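Ticket 222
Subject: Bench lights shutting off by themselves, back workroom
Opened by: Noreen Bhutto
Site: Stornley, ground floor
Priority: normal (was low, bumped it)
Status: pending, see last entry

Opened May 6, 2022

Overhead lights on the bench side of the back workroom go off while people are working. No flicker first, they just go. Come back on if you wave or walk to the door. Door side stays on the whole time. Been going on since the ceiling was redone in March. Happens several times a day, worse after lunch.

Setup as far as I know it: Cistberg ceiling panels, two zones, one Drandow controller in the hall closet, one wall dimmer by the door, one ceiling sensor per zone. Install was by Farooqui. I don't have the paperwork, asked the front office for it.

Tried before opening this:
- breaker off and on. No change
- wall dimmer from 90 to 100. Brighter, still goes off
- asked whoever was near the door if they touched the switch. No

Reply, support desk

Thanks Noreen. Sounds like the sensor timing out, but let's rule out the panels first. Can you tell us whether all the bench panels go together, or one at a time? And does the controller show anything when it happens? There should be a row of status lights, zone 1 and zone 2.

Noreen

All together, every time. Controller is in the closet so by the time I get there somebody has waved and it's back to normal. Will try to get a second person to stand there.

Also the dimmer plate by the door is loose, don't know if related. Tightened it. Left it at 100.
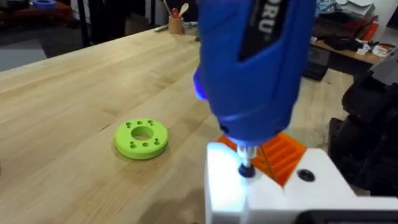 Lights went again twice this morning, both times while people were sitting down doing close work. Nobody walking around. That fits the sensor idea I guess. It's a real pain at the bench, you lose sight of small screws. The blue power screwdriver has its own little LED down by the bit so you can at least see the screw you're on, but that's no way to light a whole bench and anyone reading a drawing is out of luck. Had somebody at the closet the second time. Zone 2 light went amber then off. Zone 1 stayed green. No fault light.

Reply, support desk

Good, that's useful. Amber then off is the normal "no one here" sequence, so the controller thinks it's doing its job. A panel fault or overload would show red. So either the timeout is very short, or the sensor can't see the bench, or both.

Please check:
1. Timeout value for zone 2 (menu, zones, 2, hold time)
2. Same for zone 1
3. Which way the zone 2 sensor faces, and if anything is hanging in front of it
4. Sensitivity setting, if the menu lets you in without a code

Noreen

1. Zone 2 hold time: 90. Doesn't say 90 what. Seconds?? If it's minutes something else is wrong
2. Zone 1 hold time: 200. Same, no unit
3. Got up on the ladder. Sensor has a clear cap with a white mask clipped over half of it. The open half faces the door, masked half faces the benches. Looks backwards to me but I'm not an electrician. Nothing hanging in front of it
4. Asks for a code. Don't have it. Not on the inside of the closet door, not in the binder

Front office found the binder by the way but it's for the old fixtures. Recieved nothing from Farooqui yet, left a message.

Reply, support desk

Hold time is in seconds on that model. 90 seconds is very short for a room where people sit. And yes, the mask is meant to block the doorway so the lights don't come on every time someone walks past in the hall. Facing the other way it would only catch movement near the door, which matches what you've got: fine when people come and go, dark when they sit down.

Don't turn the mask yet please. Change one thing at a time. Raise zone 2 hold time to 200 so it matches zone 1, leave it for a working day, let us know.

Noreen

Set to 200. It took it without the code. Had to press save twice, first time it went back to 90. 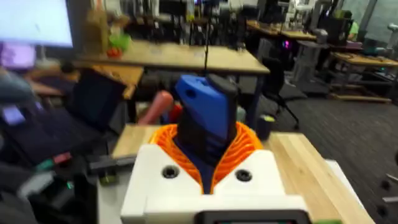 Result after a full day: better, not fixed. Went off once mid morning and then again mid afternoon, same as before, all bench panels together, amber then off. One of those times somebody was standing, just not moving much. So longer hold helps but it still isn't seeing the bench.

Side thing. Zone 1 stays on pretty much forever now, even with the door shut after hours. Found it on when I locked up. Was it always like that? Not sure, never looked before. Could somebody have swapped the two sensors?

Reply, support desk

Could be, or zone 1's sensor is picking up the hallway through the glass in the door. Does it have a mask too?

Noreen

No mask on zone 1. There's a second mask in the closet on the shelf over the controller, still in the bag. So I'd guess it was meant to go on there and never did.

Turned the zone 2 mask around just now so the open half faces the benches. Didn't wait for the ok, sorry, ladder was already out. Clicks in fine either way, which is probaly how it ended up wrong. Hold still at 200. Did not touch zone 1.

Sat at the bench ten minutes doing paperwork, lights stayed on. Not much of a test but it would have gone off before.

Reply, support desk

No problem. Leave zone 2 as is. Go ahead and fit the spare mask on zone 1 with the closed half toward the door, then check it after hours. Zone 1 should time out once the room is clear. If it doesn't, we'd want the sensitivity brought down, and for that we need the installer code from Farooqui.

Noreen

Fitted. Zone 1 was off when I came back for my keys, came on when I was well inside the door, ok with me.

Zone 2 no dropouts today. Want a few more days on it before you close this, afternoons especially.

Still open on my side:
- code from Farooqui, second message left
- new binder pages for the Cistberg panels
- dimmer plate is loose again, one of the screws just spins. Separate ticket?

Reply, support desk

Yes, separate ticket for the plate please, and don't overtighten it in the meantime. Holding this one as pending until we hear from you on zone 2.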